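Frequently asked questions: can machines do household and shop-floor chores yet?

Haltstead Appliance & Floor Care – technical notes for customers
Last revised Sunday, May 18, 2025

Our service counter gets these questions from laundromat operators, motel housekeeping managers and people fitting out a home. The answers cover cloth handling, sweeping and bench work. Pricing is on a separate page.

Can I buy a machine that folds laundry?

There are folding machines for commercial linen, and they have been sold for decades. They need an operator to feed each piece in flat and by the correct edge. A general-purpose arm that takes a mixed pile out of the dryer and puts it away is still research equipment. We do not stock one and do not expect to this year.

Why is cloth harder than boxes or bottles?

A box keeps its shape when it is picked up. A towel does not. Its outline changes each time it is touched, and the corner the machine needs may be underneath two other layers.
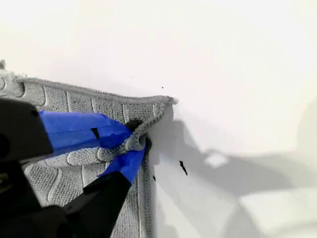 Software that locates a rigid part from a stored model has nothing comparable to work from with fabric. Current systems learn from recorded runs of the same task, and performance drops when the fabric weight, colour or lighting departs from what was recorded. Grey on white is a favourable case. White on white is a poor one.

How fast are they?

Slow. In our own bench comparison last November, a two-arm unit on loan from Rüegg took nearly 4 minutes for a hand towel. A trained attendant does the same piece in a few seconds. Speed can be raised, but the rate of missed grasps goes up with it.

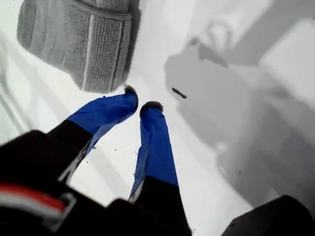
What does a missed grasp cost in practice?

Mostly time. The arm closes on air or on the table, has to detect that it is holding nothing, and then backs off for another attempt. Units without force sensing may carry on with the fold regardless, and the piece has to be laid out again by hand.

Which chores are realistic now?

Floor vacuuming, floor scrubbing in open aisles, pool cleaning and lawn mowing. On the shop floor, add palletizing and machine tending with fixed part positions. The Grarkex scrubber we service has logged 500 hours in a grocery warehouse with 3 unplanned stops – two for a worn squeegee and one for a flat battery.

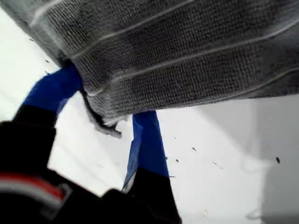 Do the machines need special fingers for fabric?

A compliant surface with some grip is usually enough for towelling. Bare hard plastic tends to slide along a hem. Suction works on coated fabric and sheet goods but leaks through an open weave.

What would a home unit need in the way of space?

More than most laundry rooms have. Bench layouts for cloth work are still built around the arms, and the arms need clearance on every side of the piece.

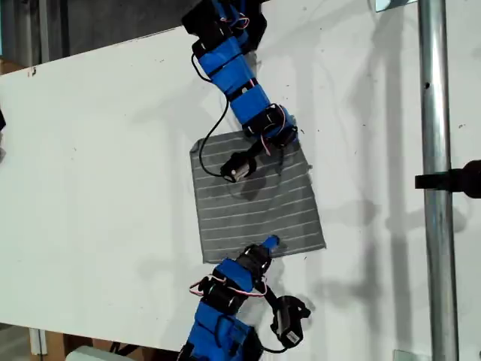 Mollellow, whose planning sheet we use for shop installations, asks for a clear work area before any arm is specified. Allow for reach from both sides. With one arm coming in from the top of the board and the other from the bottom, a single square of striped cloth between them already accounts for the middle of the work surface. Cables also need room to swing, and a loop of wire at a joint should be checked through the full range of motion. Any post or clamp beside the board will throw shadows across it, so test the cameras under the lighting that will be used in service.

Is a robot arm safe around children?

Treat it as you would a bench tool. Small hobby-class arms have limited force but can still pinch. Larger units need guarding and a risk assessment under provincial rules.

Should I wait before replacing my washer and dryer?

There is no reason to. Nothing announced so far depends on a particular model of appliance. For service bookings, quote form 57 at the counter.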